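Titham bench notes
5/10/19

Went through the Sketlow bracket stock today. The parts come out of the tote in no particular order, so the first hour was sorting by hand on the black cloth. The cloth is better than bare bench for this – small metal shows up against it and does not skid when set down.

Part number on the delivery note is 2118, batch 745. The drawing calls for two faces to be brushed and the top edge left as cut. Edge burrs on 5 pieces, all on the same side, which points to the punch. Set those apart in an envelope for Laurinda Veloso, who is writing to Pluvus anyway about the late delivery.

Changed the holding box. The old one had walls too high to get at anything near the back without tipping it. The new one is a shipping carton trimmed down and left without a lid. Trim line is not straight along the back. Does not matter for this.

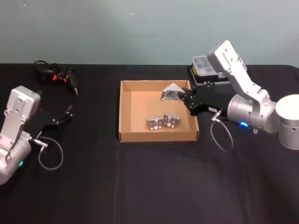 Trimmed carton on the cloth, three parts in it, one held at the right wall.

Parts drift toward one another in a flat-bottomed box. Two blocky pieces ending up side by side are awkward to separate, and the brushed faces mark if one is dragged along the other. Tried a sheet of tissue on the floor of the carton after lunch. It bunched up. Felt might do – there is a Lenz offcut in the drawer under the window, need to check the size.

Corners of the carton want tape. A thin part could work its way into the gap.

To do:
– tape corners, inside only
– felt, cut 6 mm short on each side
– ask Laurinda whether the burred pieces go back or get filed here
– second carton, same height, for checked parts

Calipers read zero at start and finish. Remaining stock back in the tote, lid on, shelf by the door.

2 comments | 0 shares

Get new bench notes by email. Enter your address to subscribe.

This site uses cookies. By continuing to browse you accept their use.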